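The Cuesta activity table is supplied by Trusus to schools, libraries and community halls. It is intended for shared use over long periods and is made to order in a single height, with a choice of two lengths. Orders received before the end of April are delivered ahead of the summer term.

## Surface

The top is finished with a clear matt oil, applied in two coats and left to cure for 4 days before packing. Grain varies from one table to the next, and customers ordering several tables for the same room should expect differences in pattern and tone. Matching can be requested at the time of order — a supplement applies — but cannot be arranged after dispatch.
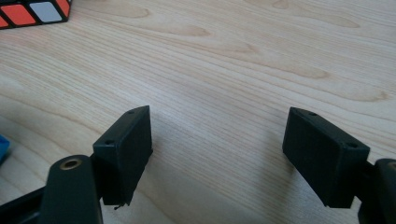
Pale wood tabletop with darker grain figures.

Marks from pencil and most water-based inks may be removed with a damp cloth. Solvent cleaners should not be used. Re-oiling is advised once a year, or more often where the table stands in direct sunlight. Oil is available separately under part number 857.

## Use in libraries and games rooms

The table is well suited to puzzles, board games and small group work. The edges are rounded on all sides, and the underside is sealed to the same standard as the top.

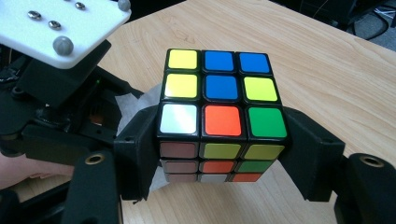

Felt pads for the legs are included with every order. Where the floor is uneven, the adjustable feet (part number 113) should be fitted in their place. The two must not be combined.

## Delivery and assembly

Tables are delivered flat, with legs and fixings packed separately. Assembly requires two people and the hex key provided. Bolts should be tightened again after the first month of use. Deliveries to upper floors must be agreed in advance with Amparo Herrero in the Trusus orders office.

## Guarantee

The frame is guaranteed for ten years and the surface finish for two. Claims should quote the number stamped beneath the top and be sent in writing to Aurelio Tejada, Customer Service, Trusus, Unit 221, Skarnemier.

Page revised 09/09/2021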